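Calibrating a Wheel-Based Distance Reading on a 400 m Track

2025-05-08 | by Elmarie Shabalala
Last updated: same day, corrected the arithmetic in the third section

My watch and the watches of the people I run with do not agree. On the Tuesday-style workouts we do at the Foster track, the lap button gets pressed at the same painted line by everyone, and the distances that come back are all different. I wanted a number for how far off mine was, so I borrowed a measuring wheel from Hòa Mạc and spent an evening in lane one.

The standard 400 m figure applies to a line 30 cm out from the inside curb. If the track has no raised curb, only a painted line, the figure applies 20 cm out. Foster has a raised curb. Most people run wider than 30 cm from it, and nearly everyone runs wider on the bends than on the straights, so the distance actually covered in a lap is a little over 400 m even with no passing.

The extra distance is easy to work out. Moving outward by a fixed amount adds 2 x pi x that amount per lap, and the radius of the bend drops out. Running 60 cm from the curb puts you 30 cm outside the measured line, so each lap gains 1.88 m. Over ten laps that is 18.8 m, or a few seconds at my pace. I had this as 1.84 in the first version of the post, which was a typing error. Liên Hồ caught it.

The wheel

A measuring wheel counts turns. Its error comes from the size of the wheel, from bounce, and from wandering. Wandering always makes the reading longer. To check the size, I laid a steel tape along the home straight, walked the wheel beside it five times, and used the average as a correction factor. Walk slowly. At anything close to a jog the wheel leaves the surface on the seams, and the counter misses part of a turn each time.

With the correction applied, the wheel agreed with the painted line closely enough that I stopped worrying about the track. I did not expect to find anything wrong with it. The surface was redone last November and the survey sheet is taped up inside the equipment shed.

The watch

My watch is an older Oltadix. In normal GPS mode it read long on every lap, and the amount changed from lap to lap. In track mode, which asks for a lane number and then snaps the trace to an oval, it settled down after the first two laps. Those first laps are used to find the oval, and the manual says to run them without changing lanes. I had been skipping that part.

Ngọc Thái wears a Wostura with a foot pod and leaves GPS off entirely. The pod is consistent but it has to be calibrated at the pace you intend to run. Calibrated on an easy lap, it came up short during fast repeats: 368 m on one lap and 366 m on the next. Two readings that close together point to a scale error and can be fixed with one setting. My GPS readings were nearer the truth on average but scattered, and no setting fixes scatter.

For interval work I would take the consistent device. Pace per lap can be had from the stopwatch and the painted line, and the watch then only has to keep the log tidy.

What I changed

Track mode is now on for every session at Foster, with lane one set and two easy laps before anything else. Ngọc recalibrated the pod at repeat pace and keeps the old factor written down for long runs. Nasrin Ghaffari, who runs the Bùi Road loop with us, ignores all of it and goes by elapsed time. Her training log is in minutes only, and her race results are better than mine. 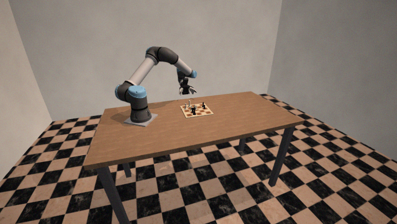
The loop is the next thing to measure. A road course has to be wheeled along the shortest path a runner could legally take, so on a winding road the line cuts from one inside edge to the next and never follows the shoulder around. That needs a quiet early morning and a second person to watch for cars — Liên has agreed to do it if I bring the coffee. I also want to recheck the wheel against the steel tape at both ends of the session, as the tire is rubber and its size shifts with temperature. If the two checks differ I will use the average and post both values.

Contact: use the form on the About page | © Elmarie Shabalala | Back to top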